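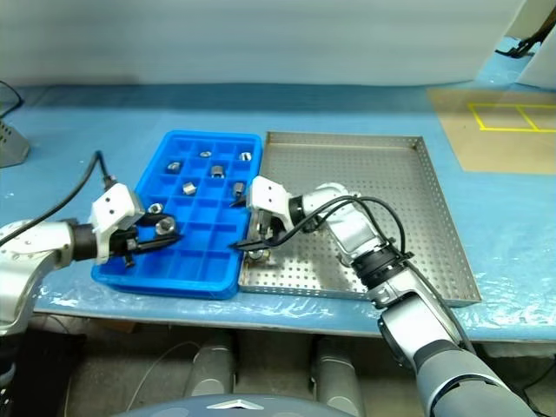 Effie Cowie objeta que ordenar la tornillería por rosca basta y que separarla además por forma duplica el trabajo. La objeción vale para lotes homogéneos; en lotes mezclados, el criterio de forma se aplica primero.

Tema 4. Clasificación de piezas metálicas pequeñas

Bandeja de compartimentos: una clase por celda. Las tuercas hexagonales no comparten celda con racores ni con anillos.
Bandeja de acero inoxidable: fondo plano perforado, sin divisiones. Se limpia antes de cada lote.
Pieza dudosa: se mide con calibre y se anota en la ficha Lurka.
Lote de prácticas: 500 piezas.

Entrega: ficha completa y recuento por clase. Las piezas con rebaba se registran aparte, con el código de lote.

Mayo de 2023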